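Chapter 7
Stops That Did Not Stop

Most accident reports on small robot cells end with the same line: the emergency stop was working when tested. I have read a good many of them and have come to distrust that sentence. It tells you the button was pressed by someone who was ready for it, on a quiet machine, with the arms parked. It says very little about the moment that mattered.

This chapter deals with a fault at Stimidar, a firm that used two-arm benches for sorting and packing. One Tuesday, a technician named Defne Coşkun pressed the stop after one arm drifted toward the other. The first arm halted. The second kept moving for 44 milliseconds longer than its data sheet allowed, and the grippers met. She was not hurt. The supplier, Kramer, called it a one-time event and sent a new cable.

You should be suspicious of the new cable. The old one passed every test anyone gave it. What Kramer had not tested was the delay between the two controllers when both were busy, and once Coşkun ran 200 stops under load, the late halt came back 30 times. A fault that shows up that often was never a one-time event. It had been missed by a test that was too easy.

Before you read her log in Section 7.1, write down what you would have measured, and at what load. Keep the page. Students tend to remember their first guess as better than it was.

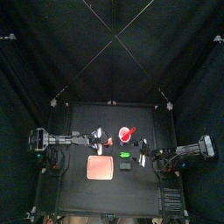
Shared reach is where two-arm benches get into trouble, and risk assessments often treat it as if each arm worked alone. The usual form has one column for speed, one for payload and one for guarding, and nothing for the distance between grippers. Look at how little room there is once both are over the same small group of objects, with a cup standing between them and the right-hand fingers already close to it. A late halt on either side has to be absorbed in that gap. Indicator lights on the bases are no comfort either, for a light can report the state of a controller and say nothing about how long an arm takes to come to rest. Section 7.2 sets out how to measure that time, starting with 100 stops at full load.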